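Tidy-up on trial

Onden's Farnen kit promises to pick up your floor with 2 arms, and the loan unit is ours for 30 days.
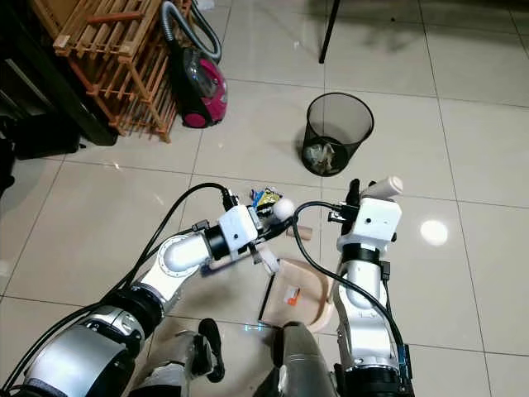
Flillik writes in that a broom has never once needed a firmware update. Fair.

Setup took all morning, mostly cables.
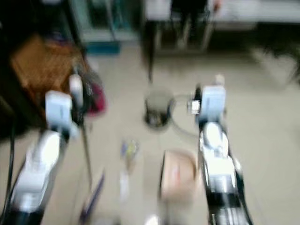
Speed is the sore point with Farnen. The manual wants clear space on every side, and a pair of legs under the table is closer company than it likes.

The price is $3,624, bin not included.
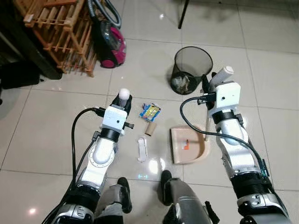
Onden sells a refill plan too, though for what we can't say. Our own test is humbler: get a snack wrapper and a cardboard tube into the mesh basket. Scores next issue.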